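A day at the Wamesus open house

I've been promising to write this up since July, when Po-yen Huang first told me he and a few others were building a laundry-folding robot in a shared workshop. Well, the Wamesus folks finally opened their doors, I finally went, and I have a phone full of notes and a free T-shirt that is one size too small. So settle in!

Wamesus is at the back of an old print shop, up a ramp and past the bike racks. Entry was free but they had a jar out for the heating bill. I got there at 2, which I thought was early, and the coffee was already gone. The front room is mostly wood and sewing (some gorgeous quilts drying their glue or whatever quilts do, I don't sew). The robot people have the long bench at the back, next to the laser cutter that everyone wants to see and that was out of order all afternoon.

Their robot is called Grotia. She's one arm on a rolling cart at the moment, with a second arm in pieces in a crate underneath. Po-yen does the electronics and Gwenllian Eynon does the mechanical side, and they argue in front of visitors, which I loved. The big argument was about the fingers. Gwenllian wants them softer so they bend around a seam, Po-yen wants them stiffer so they don't wobble when the motor stops. They've gone back and forth on it for months and there's a shoebox of rejected fingers on the bench that you're allowed to dig through. I took a while over that box. Some of them split right at the base, and a few came off the printer so stringy they look like they need a shave.

What I didn't know before I came is how much of the work happens away from the arm. They do a lot of folding by hand at home, with a gripper in each fist, and the recordings from those sessions are what Grotia learns from. Gwenllian says beds are much better than tables for it, because the cloth sits on something soft and bunches up the way it does in real life. They play some of it on a monitor at the end of the bench, and I stood there through far more T-shirts than I'd planned to.
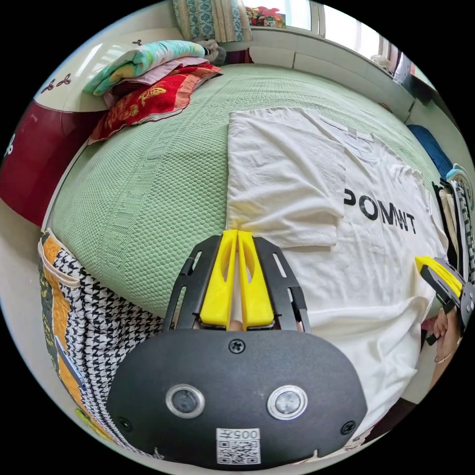
Yellow fingers closed at the edge of the folded flap, second gripper waiting on the right.

They had a spare pair of grippers out for visitors to try, and of course I had a go. It's so much harder than it looks! You squeeze, the fingers close, and then you find you've picked up both layers of the shirt plus a bit of the blanket. A kid of maybe seven went before me and folded a dish towel in one go. I got a sleeve over on my fifth try and was very pleased with myself – then I let go too slowly and dragged the whole thing back off the table.

At four they ran Grotia live on a washcloth. First attempt, she grabbed air. Second attempt, a decent fold in half, and the room clapped. Third attempt, she stopped dead with the corner in the air and Po-yen had to crawl under the cart to reseat a cable. I asked what the whole thing has cost so far and he said more than 300 dollars just in motors he's burned out, and then he wouldn't give me the rest.

If you want to go, parking is awful, so use the lot behind Greritz and walk. There's a sandwich counter called Abeysekara on the corner that does a very good egg roll. The workshop has bench nights too, and you can just turn up and ask for Gwenllian. I'm going back once the second arm is on the cart. She wants old T-shirts, by the way, any size, and the ones with big thick lettering are especially welcome as the print makes them fold funny. I've got a bag by the door already.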